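Subject: Re: [ilon-social] Ultimate on Saturdays moving to Rustodham Park?

Hi all,

Catching up on the thread. For anyone new to the list, we're trying to settle where the pickup ultimate game goes while the Caron Street fields get reseeded. I walked over to Rustodham Park after work and it's in pretty decent shape – a bit soggy by the far goal, but there's room for a full field and then some.
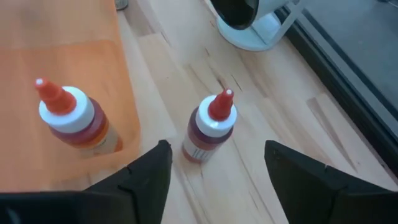

On 2026-03-13, Vuvik wrote:
> Can we please not do Rustodham again? We tried it in December and it was
> 100 percent mud. Also there are 2 soccer teams that think they own it.
> I'd sooner play indoors.

I hear you on the mud! But the indoor place wants a deposit, and we had 13 people last time, so that's a lot of bodies on a tiny court. I think the soccer teams are done by noon anyway (someone correct me if they've changed it), so if we start after lunch we shouldn't get in each other's way.
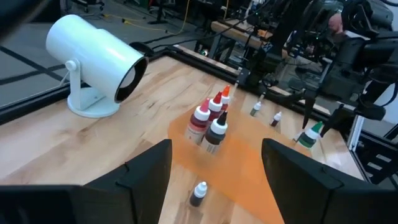

I also checked the parking. The lot by the tennis courts is open again, and you don't have to go the long way past the creek anymore. Bathrooms are still locked, sorry.

So the plan, unless I get yelled at:

1. Meet by the tennis courts at 2. Bring a light shirt and a dark shirt.
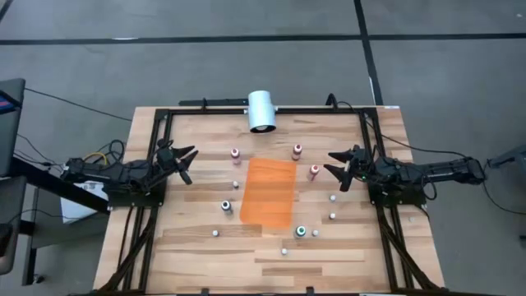

2. Cleats if you've got them. No metal spikes, same as always.

3. If it pours, watch the list before you leave home. I'll post by noon.

I still need a second disc, mine has a nasty crack in the rim 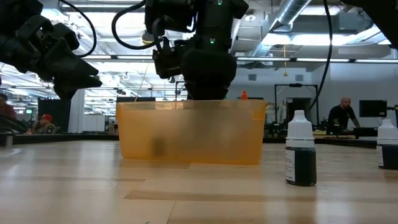
and I don't trust it in any kind of wind. Reply here if you can bring one – thanks!

Ilon list mom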